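Clearing Small Waste from Living Room Tables: A Timing and Sorting Study
Project report, Household Operations module
Oct 4, 2023

1. Purpose

The project measured how long it takes to clear a coffee table of everyday leftovers and sort them into the right bins. Earlier work in the module dealt with kitchen counters. Living room tables differ in three respects: they are low, they often have a polished finish that shows marks, and the nearest bin is usually in another room.

2. Setup

Trials took place in furnished living rooms, referred to here by their project names, Nirnar and Mahuika. Both rooms are carpeted, so anything that drops has to be picked up by hand or vacuumed later. Items were limited to what people commonly leave behind after sitting down for a while: drink bottles, used tissues, wrappers and similar packaging. Glasses and plates were left out, as they go to the sink and would have added a second route.

Bins stood in the hallway, 315 cm from the nearest table leg in Nirnar. The same distance was marked out in Mahuika.

3. Procedure

Items were laid out in a loose row along the tabletop, with gaps wide enough to pick up each one without touching the next. A typical layout had a plastic bottle at one end, crumpled tissues in the middle and a flat piece of packaging near the other end.
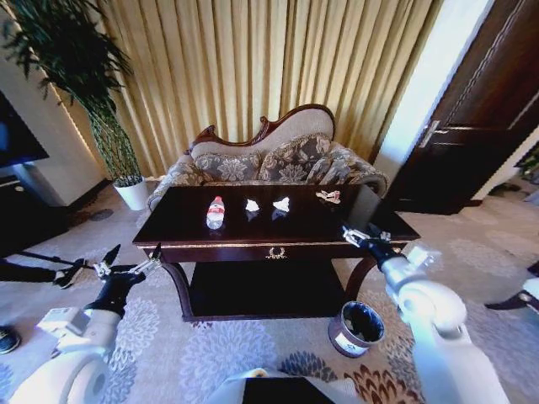
Two methods were compared. In method A, each item was carried to its bin separately. In method B, a small tray was brought to the table, all items were placed on it, and sorting was done at the bins. Timing started with the first touch and stopped when the last item was released. The tabletop was then wiped with a dry cloth; wiping was not timed.

We completed 209 trials in all. Runs in which an item fell to the carpet were kept in the data and flagged.

4. Results

Method B had a median time of 34 seconds and was faster than method A in both rooms. The gap was smaller when the layout had few items – the tray has to be fetched in either case.

Tissues caused most of the flagged runs. They are light and slide off a flat tray when the carrier turns. A tray with a raised rim reduced this, but we changed trays late in the project and the two sets should not be pooled.

Flat wrappers took longer to pick up than bottles. On a glossy top they tend to slide ahead of the fingers, and most participants ended up pulling them to the table edge.

5. Limitations

Only one table height was used. Bottles were treated as a single class, with no separate step for caps or labels. The trials in February were run with the curtains closed and the lights on, and we did not check whether lighting affected the times.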